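October, notebook of the dye bench, afternoon

Continued with the madder bath from the last page. The wool skeins from Lundari came in two bags, and the second bag smells more of lanolin than the first, so I washed both again with the neutral soap. Algirdas Stankevičius says one wash is enough for this wool. I don't agree yet, I saw pale spots on the last batch and they were all near the ties.

Dry weight of the wool after washing and one night on the rack: 234 g. Alum I calculated from this number and not from the weight on the label. Please do the same if you repeat, the label weight is with the spinning oil.

Mordant bath 3000 ml, tap water. I heated it slowly and kept the wool under the surface with the glass plate. Left it to cool in the pot until the evening. 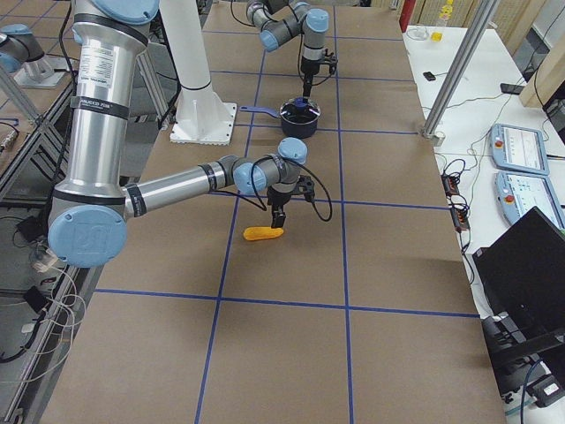 The madder is the ground root from Gyamfi, the open jar. The new jar I didn't touch, it has another lot number and I want to finish the series with the same powder. Soaked overnight in a cotton bag. The bag leaks fine powder at the seam and I had to filter through the old curtain cloth - it takes long but it works.

Dye bath also 3000 ml. This time I stopped the heating earlier, because the last skeins went brown when the pot came too close to boiling. The thermometer on the Hisora plate shows less than the hand thermometer. I trust the hand one.

Color at 4 pm, still wet: orange red, more orange than I wanted. Skein 2 has a lighter part where the tie was. So the ties are too tight, and maybe Algirdas is right about the washing.

To do: loosen ties to a figure eight. Try a little chalk in the bath. Ask Rotesura if they still sell the soft cotton bags. Don't pour out the rest of the bath, I need it for the second, paler series.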